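Is a parts washer worth it for small hardware, or is it just a bucket with a plug?

Posted August 4, 2025 in Garage and Workshop

I restore old sewing machines in my garage in Itville and I'm drowning in greasy little screws, collars and nuts. My current method is a jar of mineral spirits and a toothbrush. A guy at the swap meet swore by an ultrasonic cleaner, and the one I've been looking at from Biltinstead is $285. The ad says it "restores metal to factory condition," which I don't believe for a second. Does it do anything a jar can't? I also lose track of what came from where, so if there's a trick for that I'd like to hear it.

hexkey_appiah

I've owned one since March and I'd say half of what the ads claim is nonsense. It does get old oil out of threads and blind holes better than a brush. It won't remove rust to speak of, and it will happily dull plating if you leave parts in too long. Start with three minutes, warm water and a little degreaser, and look before you run it again. Never put mineral spirits or anything flammable straight in the tank, whatever some video tells you.

As for $285, you're paying for a heater and a timer. The heater is useful. The timer is a kitchen timer.

Your mix-up problem is separate, and no machine fixes it. Use a tray with small cells and give each assembly its own row. Wash one row at a time in something with holes so it drains, then put everything back in the same cells.

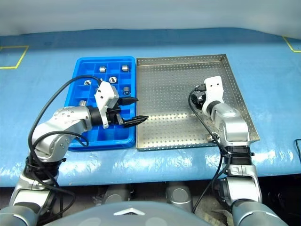

Compartment tray on the left, perforated steel tray on the right.

Dry the parts right away and oil them the same day - bare steel can flash rust faster than you'd think. I also take a phone picture before anything comes apart, and that has saved me more grief than the cleaner has.

Buvomum

Don't bother. I paid $422 for a fancy one and it sits under the bench with a box on top of it. Jar, brush, patience.

slowthread

Somewhere between those two. If you do one machine a month, stay with the jar and buy a better brush. If you do one a week, the cleaner earns its space, but check the inside size of the basket before ordering. Listings love to quote the outside of the case. I'd also ask Biltinstead what the warranty covers, because mine turned out to exclude the tank, and I'm not sure what else there is to break.

And keep the factory condition line in mind if you need to return it!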